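Caltilar Simulated Gripper Bench for School Robotics Clubs

Home > Classroom > Simulation > Gripper Bench

Club license, 2 seats included
Item no. 255
Page updated 24 Sep 2024

The Gripper Bench is a software package for clubs and classes that teach pick-and-place. Students program black two-finger arms over a white table and practice on simple parts: blocks, a small peg, a ring-shaped bowl. It runs on ordinary school computers – no arm has to be bought first.

The license comes with the Mimberg task pack, which has 74 short exercises. The early ones cover moving the arm and opening the fingers. Later ones ask for a grasp, a lift and a placement in a set spot. Students can view the table from just behind a gripper, with its fingers in the foreground, and this is the view most clubs use for practice runs.
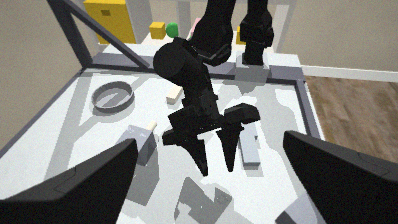 Render: Érica Guimarães / Caltilar

Each exercise is scored out of 100. Points come off for dropped parts and for bumping the table. Coaches can change the starting position of any part, save the layout and send it to the whole group. Scores export as a spreadsheet.

The Mendodia student competition uses the same table and parts for its qualifying round, so teams can keep their code. Rules for the coming season were posted in August. The coach guide is by Oranuch Thaweesak and Gilmar Figueiredo and comes as a PDF.

What you get
Gripper Bench installer and club license key
Mimberg task pack
Coach guide
Blank lab log for students

Extra seats are sold one at a time. Seats can be moved between computers, but not while a session is open.

For quotes and purchase orders, contact Zahira Pelupessy in school sales. Orders outside the US are handled by Fuentealba.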